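# Pruvero Desk Items

Pictures of everyday things on desks and tables, with a short text note for each one. Laptops are the largest group, both open and closed. 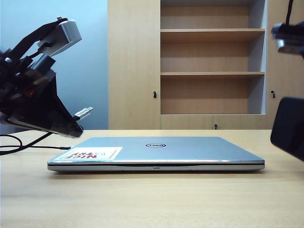 The set has 2,581 pictures. Of these, 951 have a laptop as the main item and 146 have a laptop with at least one sticker on the lid.

## Fields

- `item`: main object, one or two words
- `state`: `open`, `closed` or `n/a`
- `surface`: table or desk finish, such as `light wood`
- `marks`: logos and stickers, typed as read

## Notes

Sticker text is entered right way up, even when it is upside down in the picture. If a word can't be read, `marks` says `unclear`. Brand names go in only when the logo is legible.

Older entries from January use `shut` for `closed`. Both are still in the table, so search for both.

Last edit: Aug 18, 2023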